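## 4. Assembling and Lining the Pallach Stacking Crate

These steps apply to the open-slat Pallach crate and the closed-side Estrella crate. Hardware is identical for both. The Estrella has a solid base and ships without corner feet; skip step 6 for that model.

### 4.1 Before you start

Store the panels flat, indoors, in the room where the crate will be used. Leave them overnight. Panels brought in from a cold garage in February may need a second day before the slats sit flush.

**Caution:** Do not use a power driver on the corner screws. The pilot holes are shallow and the end grain splits easily.

### 4.2 Assembly

1. Lay the base panel on a level surface with the branded side down.
2. Stand one end panel against the short edge. The hand slot goes at the top.
3. Insert the corner screws and turn until the heads touch the wood. Leave them slightly loose.
4. Fit the second end panel, then both side panels.
5. Check that each corner measures 90 degrees. Tighten all screws by hand, working diagonally from corner to corner.
6. Press the corner feet into the base holes.

**Note:** Crates stamped 414 on the base have wider side slats. Use the long screws from the bag marked Dralledis on these crates only.

### 4.3 Finishing

Raw crates can be left plain for dry display. For planting, or for any room with a sink, seal all faces including the underside.

1. Sand lightly along the grain and wipe off the dust.
2. Apply a thin coat of Plundanik clear wax or a water-based sealer.
3. Let the coat dry as directed on the can before adding another.
4. Do not stack sealed crates until the last coat is hard.

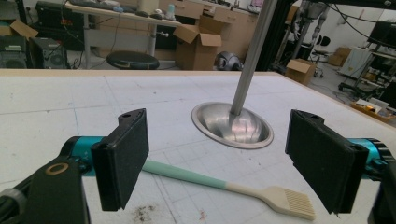
Wax goes on best in small amounts, worked into the grain and the hand slots before the surface is buffed. A lint-free cloth is enough for the flat panels. For the inside corners, any small brush with flexible bristles can be used, and a silicone pastry brush of this type is acceptable with soft wax. Once a brush has been used for wax or sealer, keep it out of the kitchen. Buff with a clean cloth, along the grain.

### 4.4 Lining and stacking

- Planting: staple the liner 5 cm below the top edge and cut drain slits in the base.
- Display: no liner needed. Felt dots may be added under glass or ceramic items.
- Stacking: no more than 6 crates high, against a wall, heaviest contents at the bottom.

**Caution:** Never lift a planted crate by the hand slots alone. Support the base.

Section revised by Rogelio Layug, Sunday, December 18, 2022. Replacement screws and feet are listed in Section 7.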